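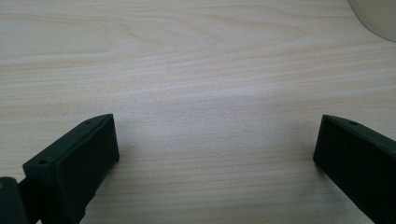
La mesa de todos: informe final del proyecto

Asignatura de Proyectos II. Grupo: Solange Batista, Riku Chiba y Bianca Cârstea. Tutor: Melquiades Montes.
Entregado el 22/03/2025

1. De dónde sale la idea

Queríamos trabajar sobre un mueble que usáramos de verdad, y en el taller hay uno por el que pasa todo el mundo: la mesa de madera clara. En ella se corta papel, se come, se duerme la siesta (Riku lo niega) y se montan las maquetas la noche antes de entregar. Cuando empezamos, en enero, tenía cercos de taza, pegamento seco y una capa de barniz viejo que se levantaba con la uña. Melquiades nos propuso cambiar el tablero. Nosotros propusimos recuperarlo, y nos dijo que adelante, siempre que lo documentáramos bien y que la mesa no estuviera fuera de servicio más de lo necesario.

Nos encantó el encargo desde el primer día, y creo que se va a notar al leer esto.

2. Objetivos

Devolver al tablero una superficie lisa y fácil de limpiar, conservar el tono claro de la madera y acordar con los demás grupos unas normas de uso que quepan en una hoja. El tercer objetivo lo añadimos a mitad de camino, cuando vimos que de poco servía lijar si a la semana siguiente alguien cortaba otra vez con el cúter directamente encima.

3. Lijado

Hicimos primero pruebas en la cara de abajo, que nadie mira, y menos mal, porque en la primera nos pasamos de presión y dejamos unas marcas curvas preciosas pero imposibles de disimular. Con la lijadora orbital aprendimos a no apretar: el peso de la máquina basta, hay que moverla despacio y cambiar la lija antes de que se embace. Después, a mano y siempre en el sentido de la veta.

El olor de la madera al abrirse es una maravilla. Bianca guardó un bote de serrín y todavía lo tiene en su taquilla, por si hay que rellenar algún golpe mezclándolo con cola.

Tardamos unas 10 horas en total, bastante más de lo previsto. La culpa fue sobre todo del pegamento, que con el calor de la lijadora se ablandaba y manchaba el disco. Lo resolvimos quitándolo antes con espátula, muy tumbada para no clavar la esquina.

4. Acabado

Comparamos dos productos en retales: el aceite duro de Rodby y el barniz al agua de Seol. El barniz aguantó mejor el café. El aceite se repara por zonas, sin volver a lijar la mesa entera, y al tacto nos gustó muchísimo más. Votamos aceite, con Riku en contra, que en esta memoria quiere dejar constancia de su voto.

Dimos dos manos finas con un trapo de algodón y retiramos el sobrante. En la segunda nos quedamos mirando la mesa sin hablar, con las luces apagadas y solo la claridad de la ventana, ¡y eso que llevábamos toda la tarde discutiendo!

Los trapos los extendimos para secarlos al aire libre antes de tirarlos, como indica la ficha de seguridad del taller.

5. Las normas de uso

Bernadette Hoarau, que lleva el taller por las tardes, nos ayudó a redactarlas. Quedaron así:

Cúter, solo sobre base de corte.
Pegamento y pintura, con papel debajo.
Los vasos, en la estantería de la entrada.
Al terminar, el tablero se deja despejado y se pasa un paño seco.

La última fue la más discutida. Varios grupos dejaban las maquetas a medias de un día para otro, y hubo que buscarles sitio en las baldas altas.

6. Qué cambiaríamos

Empezaríamos por hablar con los otros grupos. También mediríamos la humedad de la madera, cosa que se nos ocurrió cuando ya estaba aceitada. Y probaríamos una lija intermedia más, porque a contraluz Solange sigue encontrando alguna raya y nos la enseña cada vez que entramos.

Queda pendiente repasar los cantos y las patas, que no entraban en el encargo. Ya le hemos pedido a Melquiades permiso para hacerlo el próximo trimestre, y Bianca tiene la lija comprada.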